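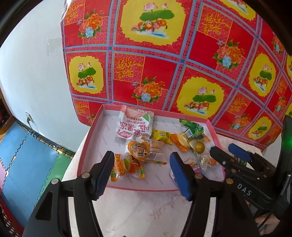 I closed my account with Zoketetti in January, and a few people have asked why, so I'm writing it down once.

I opened it with $487. The account manager, who signed his emails Kerubo Urio, called me 5 times in the first 2 weeks and wanted me to go up to the next account level. I said no each time. The trading itself was ordinary. The spreads were wider at night than the site said, and I lost some 100 dollars on currency pairs, which was my own doing.

The trouble started with the withdrawal. First they wanted a utility bill. Then they wanted the same bill in color. Then they told me I had taken a welcome bonus and had to trade a certain volume before I could move any money – I never asked for a bonus, but it was in the terms.
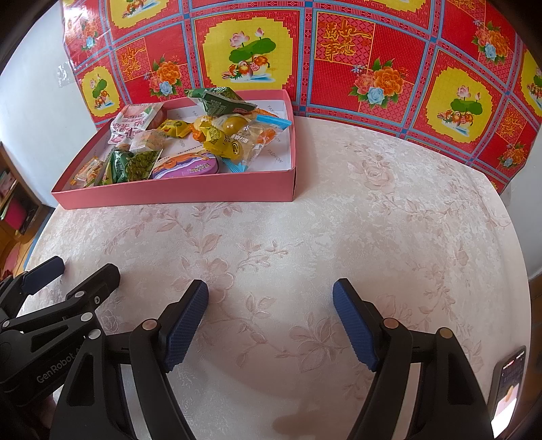 Snacks in the pink box

Charmaine Mofokeng, who used to trade with Hurkel, told me to stop calling and put everything in writing. I sent a dated complaint with screenshots of every chat and asked for the bonus to be removed. The money came back to my card, minus a fee.

Check the license number on the regulator's own site and not the broker's. Read the bonus section before you deposit. Take a small withdrawal early, while you don't need it.

I'm with Fullby now. No complaints so far, but I haven't taken much out yet.

Search this blog

3 comments
Share

Related posts
Pillay account review
What a spread costs you overnight
Demo accounts and why I still use one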